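Home Support Equipment Trial: second progress report
Prepared for Hülya Yalçınkaya, Hascombe
From: Birsen Sönmez
12/23/24

Where the money stands

You asked for a plain account of spending before the next release of funds, so I'll begin with the bit I like least. The repairs and spares line was set in August on the supplier's word that wear would be light. I didn't believe it then and I believe it less now. We have 988 pounds left on that line and three months to run. Dilek Duman has asked to move money across from travel to cover the gap. I would sooner you saw the request now than in the closing accounts.

The arms themselves are on hire from Rekel and the hire is paid up to the end of the trial. There is nothing further to pay on them unless we extend, and I am not asking to extend.

Quotes for the next stage

Two firms have quoted. Drinder offer an outright sale with 18 months of cover. Polat offer a longer hire, with cover for as long as the hire lasts. Drinder's price looks better until you read what the cover leaves out: fingers, cables and anything they choose to call a consumable. Those are the parts I'd expect to be paying for. Polat's terms are clearer but tie us in, and their notice period is longer than I would sign for on my own authority.

Neither firm would put a figure on how often a hand needs replacing. Aslı Dağdelen asked both of them twice in writing. Polat sent a brochure. Drinder said it depends on use, and I'm sure it does, but we can't budget on that.

My advice is to sign nothing yet. Perihan Kaplan disagrees. She thinks the Drinder price will go up if we wait and that a year of our own repair bills would tell us more than any quote. It's a fair argument and I've attached her note in full. I would still want the wording on consumables changed first.

Use so far

We planned for 72 hours of supervised running in this period and logged fewer. The log sheets are with Aslı. Part of the shortfall was our own doing — we booked sessions before the insurance letter had come through and had to cancel them. I don't want the supplier blamed for that.

What I can't tell you is whether the hours we did log are worth anything as a guide to cost. The supplier's slides talk about whole household routines. Our work has been much smaller than that, mostly small objects and places to hang them, done in ordinary living rooms.

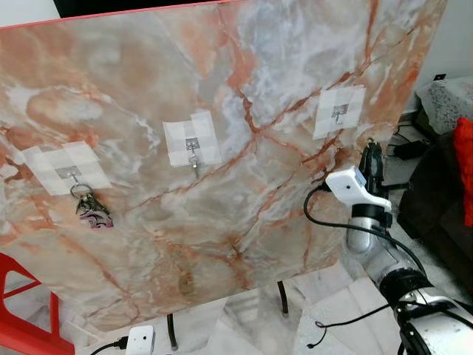
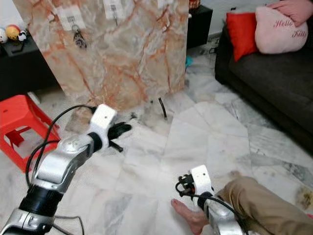 The next budget needs a line for fixtures and small props, and the first one hadn't got one. It was all arms, hire and cover, as if the rest of a room came free. Hooks held on with tape, a bunch of keys and an upright board are cheap enough singly, but they are bought again and again, and at present they go through on people's own cards and get claimed back late. Dilek wants a small float for this and I support her. I'd also like cables listed separately in any new contract, given that they run along the outside of the arms and Drinder's cover leaves them out.

Decisions needed from you

Whether Dilek may move the travel money to repairs and spares.

Whether we may go back to Drinder on the consumables wording, with Hascombe named as the funder. I think they'd answer faster.

Whether the float can start now or has to wait for the new budget.

I have left the savings forecast out of this report. The one in the original bid came from the supplier, and I can't find any working behind it. If the board wants a forecast we can try to build one from the log sheets, but it will be thin and I'd want that said on its first page.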